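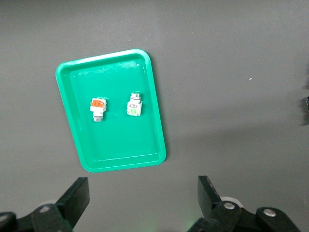
N.º 39

Sáb., 1 de maio
por Nicanor Tovar

Finalmente troquei a fechadura da porta de casa! Quem acompanha o blog sabe que eu andava enrolando com isso desde março, quando a chave antiga começou a emperrar justo nos dias em que eu chegava com compras nas duas mãos. Pois bem, agora tenho uma fechadura eletrônica com teclado, e estou tão contente que já mudei a senha umas quantas vezes só pelo prazer de mudar.

A escolhida foi uma Fetura, modelo de embutir, que aproveita quase todo o recorte da fechadura velha. Digo quase porque tive que abrir mais um pouquinho a madeira com o formão (sujeira no corredor inteiro, e a vizinha do lado passou duas vezes com cara de quem ia perguntar alguma coisa e desistiu). A Litia também tem uma parecida, mais bonita até, só que o espelho dela é largo demais para o montante da minha porta, que é daquelas de apartamento antigo, estreitinha. Meçam a porta antes de se apaixonar pelo produto! Eu já estava com a Litia no carrinho quando resolvi pegar a trena.

Paguei 990 reais, com frete. É dinheiro, eu sei. Passei um bom tempo comparando com fechaduras tetra comuns, que custam bem menos e são ótimas, e se a sua rotina é de uma pessoa só, com uma chave só, eu nem pensaria duas vezes: tetra bem instalada e pronto. Aqui em casa somos três, cada um com um horário, mais a Shanthi Akanda, que rega as plantas quando viajamos, e as cópias de chave tinham virado uma bagunça. Eu não sabia mais dizer onde estavam todas. Uma delas apareceu dentro de um vaso.

O que mais me ganhou foi a senha temporária. Você cria um código, escolhe os dias em que vale, e depois ele para de funcionar sozinho. A Shanthi recebeu o dela na semana passada, entrou, regou, trancou, e eu fiquei olhando o aviso no celular feito criança. Dá para desligar os avisos, aliás, e acabei deixando ligado só o de tentativa errada, porque receber mensagem toda vez que alguém desce para levar o lixo cansa rápido.

Sobre a instalação: levei uma tarde inteira. O manual fala em menos, mas o manual não conhece a minha porta. Os parafusos do lado de dentro são compridos e entram em ângulo, então vale ter alguém segurando a parte de fora enquanto você aperta. Eu fiz sozinho com fita crepe e paciência, e a fita crepe desistiu antes de mim. Outra coisa: testem tudo com a porta ABERTA. Fechem a lingueta com a porta aberta, abram pela senha, abram pelo botão de dentro, abram pela chave de emergência, e só depois encostem a porta no batente. O Ľudovít Tóth comentou no post passado que ficou do lado de fora com a chave de emergência guardada na gaveta da cozinha. A minha está na casa da minha irmã, a duas quadras daqui.

As pilhas são quatro, comuns, e ficam na parte interna. Quando estão no fim, o teclado começa a apitar ao abrir. Se mesmo assim a gente ignorar o apito (eu me conheço), há um contato embaixo do teclado para encostar uma bateria quadradinha, aquela de 9 volts, que dá energia suficiente para digitar a senha e entrar. Já testei e funcionou na segunda tentativa; na primeira encostei a bateria torta.

Do que não gostei: o teclado é barulhento. De madrugada, no silêncio do corredor, parece caixa de supermercado. Tem um modo silencioso no menu, só que ele silencia também o apito das pilhas, e esse eu quero ouvir. Também achei a tampa das pilhas meio frouxa, e coloquei uma tirinha de feltro para ela parar de vibrar quando a porta bate.

E uma dica que vale para qualquer fechadura, com pilha ou sem: olhem a contratesta, aquela chapinha do batente. A minha estava presa com 2 parafusos curtinhos, que mal passavam do acabamento. Troquei por uns mais longos, que pegam no montante de verdade, e a porta já ficou com outra firmeza. Custou quase nada e foi a parte mais rápida do dia inteiro!

A Janka Krajčí me perguntou por e-mail se vale a pena pôr uma igual na porta de serviço. Por enquanto deixei lá o trinco antigo e um ferrolho por dentro, porque aquela porta só abrimos para o gás. Se mudar de ideia eu conto. No próximo post quero falar do olho mágico, que está torto desde que me mudei e agora, ao lado da fechadura nova, ficou impossível de ignorar.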